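At Renach, instruction begins with the hand. An operator takes hold of the arm and guides it through a household task, while a small camera at the wrist records what the gripper faces. The Levovetti programme, directed by Karla Bermúdez, has gathered 591 such demonstrations since September and intends to reach 1,000. 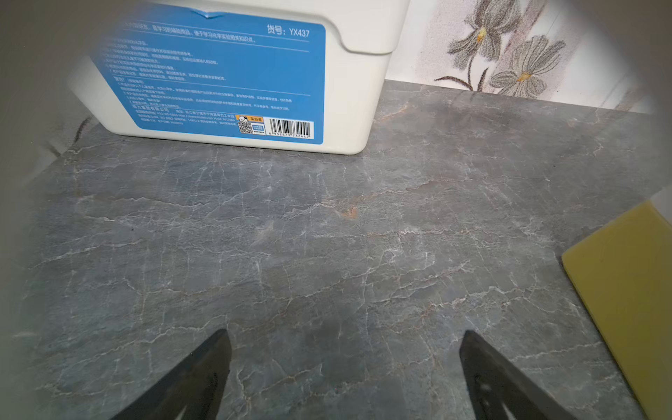
Work takes place on ordinary kitchen surfaces, among boxes, pads and other everyday goods. Irfan Nair, who trains the operators, asks them to move slowly and to keep the fingers open until the approach is settled. Hesitation is recorded along with everything else, and two reviewers examine each attempt before it is accepted. Remote control, introduced later, is reserved for longer tasks.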